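Step 3: Check the success rate before you believe it

The Zeduveo write-up reports 171 successes on a card pick-up task and leaves it there. Before you quote that number, rerun the policy in simulation with 47 new start poses and the same time limit.
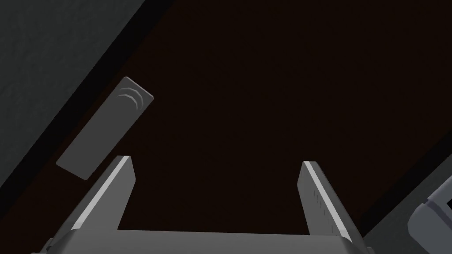

A success rate means little until you know what was scored. Plattner's default script checks only the final height, so a lucky flick can pass. Save the wrist view too, and go through it by hand. With the flat gray piece still up and to the left of the open fingers, nothing has been grasped yet – log it as approach. I'd want 65 logged failures before trusting any trend.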